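# Lista de inspección – pinzas manuales para prendas y ropa de cama

Comparativa Rident / Tuvdale, puesto 2 (dormitorio). Revisión de marzo, rellenada por Rhydian Kemeys.

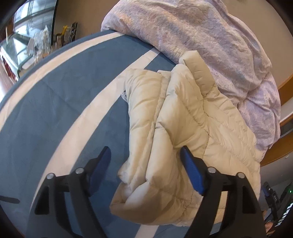
## 1. Antes de alimentar el equipo

- [x] **Dedos sin grietas en las aberturas triangulares.** Revisados con lupa por las dos caras. El juego Rident presenta una rebaba en el vértice inferior del dedo izquierdo. Se lija y se acepta.
- [x] **Pasadores asentados.** Ninguno sobresale al accionar el gatillo a mano. En el juego Tuvdale hubo que reasentar uno antes de empezar.
- [x] **Almohadillas de goma azul adheridas en todo el borde.** Prueba de uña en las cuatro esquinas. Sin despegue.
- [ ] **Juego lateral de los dedos dentro de tolerancia.** Rident, conforme. Tuvdale, no conforme: el dedo derecho cabecea al cerrar en vacío. Pendiente de arandela nueva.
- [x] **Soporte de cámara apretado.** Marca de pintura alineada en el tornillo.

## 2. Puesto y superficie de trabajo

- [x] **Correas y cables fuera del recorrido de cierre.** Comprobar en cada cambio de pinza; la correa negra cae siempre por el lado izquierdo.
- [x] **Objetos sueltos alejados de la cama.** El envoltorio de celofán queda al fondo, fuera de alcance. Los reflejos de esa zona se anotan en el apartado 4.
- [x] **Prenda sin cremalleras ni corchetes expuestos en la zona de agarre.** Chaqueta acolchada crema, doblada sobre sí misma, encima de la colcha azul grisácea.
- [ ] **Separación entre prenda y edredón.** Criterio ambiguo. El edredón rosa lavanda queda justo detrás de la chaqueta y la hoja no fija distancia mínima. Propongo medirla desde el pliegue más cercano.

## 3. Agarre

Serie de 20 cierres por juego, misma prenda, operador único. Apertura máxima al inicio de cada ciclo.

- [x] **Apertura suficiente para abarcar el pliegue completo.** Ambos juegos lo cumplen con la chaqueta doblada. Con la chaqueta extendida el ensayo no procede.
- [x] **Sin enganche en las costuras del acolchado.** Rident: ninguno. Tuvdale: 2, los dos con la almohadilla derecha en diagonal respecto al canal. No hubo daño en el tejido.
- [x] **Sin arrastre de la colcha.** Si el dedo izquierdo se apoya en la colcha antes de cerrar, esta tiende a subir con la prenda – se corrige levantando la muñeca unos milímetros.
- [ ] **Retención con carga de 400 g durante el traslado.** Rident retiene en toda la serie. Tuvdale pierde la prenda en 6 ciclos. Repetir tras corregir el juego lateral; el dato no es comparable mientras tanto.
- [x] **Sin marcas de goma en tejido claro.** Inspección visual al terminar cada serie.

## 4. Cámara y registro

- [x] **Las dos puntas visibles con la pinza abierta.**
- [x] **Distorsión del gran angular calibrada.** Las franjas crema de la colcha salen muy curvadas en la imagen sin corregir. Sirven de referencia rápida: si tras la corrección siguen en arco, repetir la calibración.
- [ ] **Exposición estable ante superficies reflectantes.** El acristalamiento del fondo da brillos fuertes arriba a la izquierda. El controlador Probert reajusta la ganancia al girar hacia ese lado y la goma azul pierde contraste durante casi un segundo. Fijar la exposición manualmente.
- [x] **Marca de tiempo continua entre cámara y encóder.** Sin saltos.

## 5. Resultado

| Juego | Estado | Acción |
|---|---|---|
| Rident | Apto | Vigilar la rebaba lijada |
| Tuvdale | Retenido | Cambiar arandela y repetir apartado 3 |

Comentarios: la hoja Telonwood que veníamos usando pedía el par de apriete de los pasadores, pero estos no llevan rosca. Se elimina la casilla. Falta añadir una línea para el desgaste de las almohadillas, con medida de espesor en el centro y en la punta.

Siguiente revisión al recibir la arandela. R. K.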